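August 3, 2018
Brândușa Filip

Dye room, madder and cochineal tests, continued from the June pages.

Started the new cochineal pot first thing. Ground the insects in the small mortar, soaked overnight in rainwater, strained through muslin twice this time. The second straining was worth doing – the June lot left specks on the pale skeins that never washed out.

Wool is the Fletine two-ply, scoured last week and stored in the cupboard under the window. Alum mordant as before. I weighed it on the old balance as the digital one is drifting again. Petrică says it only needs a new battery. I put a new battery in and it still drifts.

Pot A: alum only, heated slowly and held for 20 minutes under a simmer. Pot B: alum with a pinch of cream of tartar, same heat. Pot C: same as B, but left to cool in the bath. I lifted A and B out while hot.

A came out a bluish pink that I don't much like. B is a proper red. C is deeper than B, though there is a pale patch where the skein was tied too tightly. Retie the rest in loose figure of eights before the next bath.

The main trouble with judging any of these is the surface. A flat woven swatch gives one colour and you can match it to the card. Anything with a raised nap shows lighter on top of the folds and darker in the hollows, and the card is no help at all. 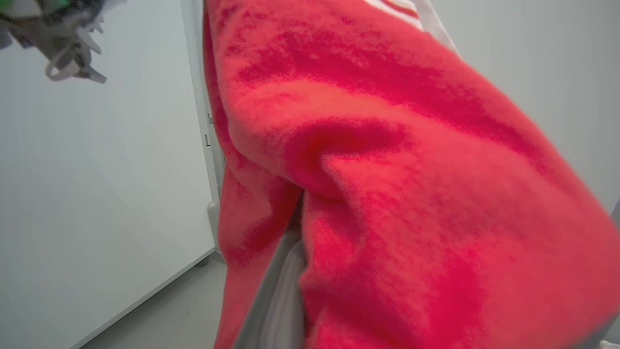

Brushed red, coral on the folds and deeper in the creases.

For the Mac Mathúna blankets this matters, because they will be brushed after dyeing. Plan is to dye a shade darker than the card, brush, then compare. Petrică thinks brushing lightens it by a full step. I think less. We will do one sample each way and keep both in the book.

Rinsing: let everything cool to room temperature first, then three changes of water with no wringing. Last rinse with a spoonful of vinegar. The Zenimwood tap runs hard and the vinegar seems to keep the red from going purple. I have not tested that properly, so treat it as habit for now.

Rub test, dry, white cotton: A clean, B clean, C left a faint mark. Rub test, damp: B a faint mark, C quite a clear one. So C needs more rinsing or it was holding more dye than the fibre could take. Rinse C again tomorrow and repeat.

Light test: strips from all three pots pinned half under card on the south sill. Check after 26 days, not sooner. Last time we kept lifting the card to look and spoiled it.

For the wash test, keep reds together and put a strip of undyed cotton in with them. Any striped trim with white in it should be checked for bleeding into the white before it goes near a full load.
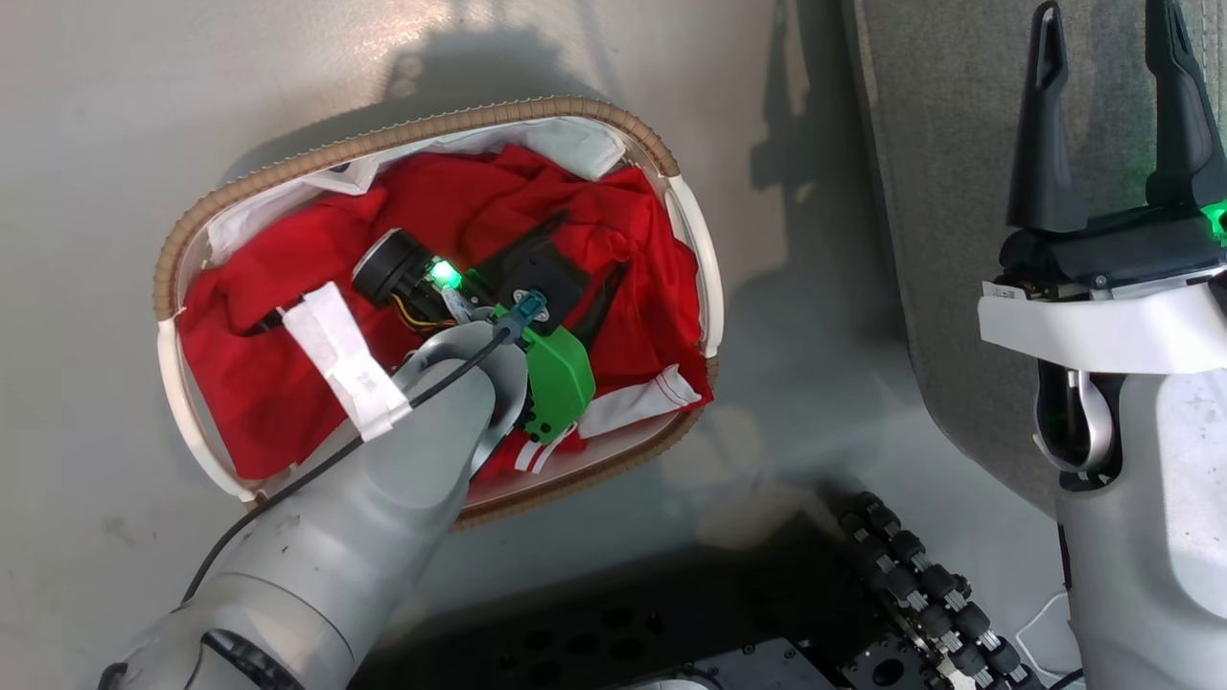
Still to do

Order more alum from Joltomeck, the fine grade. The last bag was coarse and took ages to dissolve.

Label the jars of spent bath. Two of them are just marked "red" and I can't tell which is madder.

Petrică to retie the remaining skeins and write the pot letter on each tag in pencil – the ink ran.

Find the lid for the big enamel pot.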